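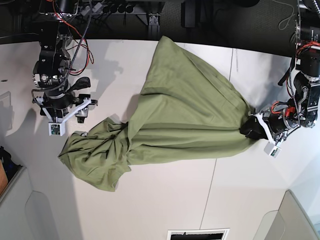 # 布草折叠自动化

**布草折叠自动化**是指用机械臂承担毛巾、餐巾、罩布一类软质织物的展开、整平与折叠。在洗衣行业里，它是最晚被机器碰到的一道工序：洗涤、脱水、烘干早已交给滚筒，熨平也有辊筒代劳，唯独把一团布变回一块布这件事，长期由站在台子前的人完成，并被各级管理者一致认为“很简单”。

本条目主要以 Medville 的 Verstraete 洗衣厂为例。该厂为旅馆和餐馆清洗布草，其折叠工位改造项目内部代号 Tunia。代号的来历有两种说法，提出者各自坚持，文件中均无记载。

## 工序

折叠工位的工作通常分为抓取、展开、整平、折叠、码放五步。外行多半以为难在折叠，从业者则知道难在展开。刚性零件放在哪里就是什么形状，布却不然，同一块布丢在台面上两次，得到的是两种地形。机械臂须先判断哪里是角，哪里只是一个长得像角的褶子。

双臂布局是较常见的做法。一臂夹住布角向外牵拉，另一臂在旁等候，或去找下一个角。从夹持点到布面会绷出几道长而斜的棱，操作员称之为“筋”。筋直，说明拉的方向大致对；筋若拐弯，多半是夹到了两层。后一种情形在厂里的正式名称为“多层误抓”，口头名称不宜收入本条目。

台面宜浅色、平整，以便与布料颜色区分。Verstraete 的白布为数最多，而调试最顺利的一直是绿布，这一点在项目汇报中占了一页，在客户订单中占比则要小得多。

## 在 Verstraete 的应用

### 背景

改造前，折叠区按轮班制由人工操作，班次定额为 400 件。定额由前任厂长制定，依据是他本人折过的一个上午。项目负责人 Josefien Cuypers 在立项书中写道，引入机械臂的目的是“把人从重复劳动中解放出来”。折叠区的 Marloes Peeters 在传阅页的空白处批注：“解放到哪里？”该批注后来成为项目会议的固定议题，并最终促成了一份岗位安排表，可算是立项书中影响最为深远的一句话。

### 试运行

试运行始于六月。最初的班次目标为 200 件，即人工定额的一半，管理层称之为“保守”，工程师 Veikko Savolainen 称之为“勇敢”。这一阶段机器的主要产出是问题清单：薄布贴在台面上夹不起来，厚布夹起来又滑脱，刚烘出的布与放凉的布手感不同，而机器对手感没有意见。

试运行期间确立了一条规矩：机器停下时，操作员先按暂停，再伸手。规矩写成大字贴在工位旁。此前的习惯是看见布歪了便顺手拽一把，这是多年折布养成的本能，培训课用了很长时间与之对抗。

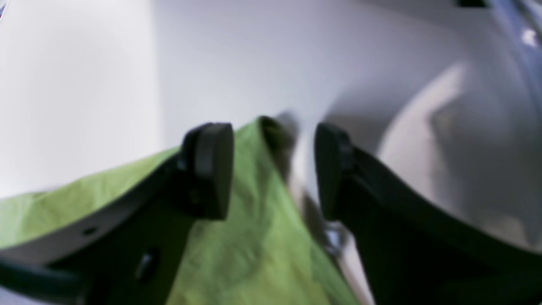
*阅读时间：约 6 分钟*

### 夹爪与布料

夹爪的两块指垫相对合拢，布料须恰好在中间隆起一道褶，才有东西可夹。腕部装有小型相机，用来在近处观察这道褶。远处看去平平整整的布，近看往往是另一回事，这与人工质检的经验相符。

Savolainen 的调试笔记中，有关指垫的篇幅远多于有关算法的篇幅。指垫太硬会留下压痕，太软则抓不牢；夹得浅，一拉就脱，夹得深，又会把下面那层一并请上来。Peeters 读过笔记后指出，这些内容她在带新人的头一天都会讲，只是没有人让她写成报告。此后她的名字出现在笔记的作者栏里，排在第二位。

## 对岗位的影响

### 工作内容

折叠员的职位在 Verstraete 没有取消，名称改为“工位协调员”。日常内容包括上料、处理误抓、抽查成品，以及向参观者解释机器为什么停着。站立时间有所减少，走动时间有所增加。肩部酸痛的抱怨少了，眼睛疲劳的抱怨随即补上。

工会代表 Pendo Biwott 对改名一事持保留态度。她认为名称变长而工资等级不变，属于“用汉堡的包装纸发面包”。经协商，处理误抓被认定为技能操作，计入津贴。厂方在公告中将此称为对人才的投入，Biwott 将其称为第二轮谈判的结果。

### 节奏

人工折叠有自己的节奏：说话时慢一点，快下班时快一点。机器的节奏则始终如一，除非它停了。一些员工表示，最不习惯的并非噪声，而是旁边的同事从不聊天，也从不抬头看钟。午休由此变得格外热闹。

夜班是争议较多的部分。设备供应方的宣传册称系统可以 365 天运行，厂方一度据此设想无人夜班。设想止于第一次夜间卡布：一块桌布的角被另一块压住，机器按规程停下等人，一直等到早班。早班的人按暂停、伸手、扯平，前后不过片刻。此后夜班恢复值守，宣传册仍在前台供取阅。

### 技能

折叠区的老员工能凭手感分辨布料的成分和洗过的年头，这类知识从前不见于任何文件。项目开始后，它们被陆续写成标签、参数和例外条款。培训主管 Anouk Lambrechts 认为这是知识的保存；部分员工则认为，把自己会的东西逐条讲给机器听，感觉有些像给接班人收拾抽屉。两种看法都写进了培训手册的前言，篇幅相等。

## 评价

Cuypers 在项目总结中称改造“达到预期”，未注明是哪一版预期。位于 Brotthorpe 的姊妹厂派人参观后，决定先只购置 2 台工位，用于折叠形状规整的毛巾，带松紧边的床笠仍由人工处理。床笠在业内素有难折之名，参观期间也曾有人问起机器能否胜任。Savolainen 的答复是，他在家里也不会折。

## 参见

- 织物展平
- 柔性物体操作
- 轮班制
- 床笠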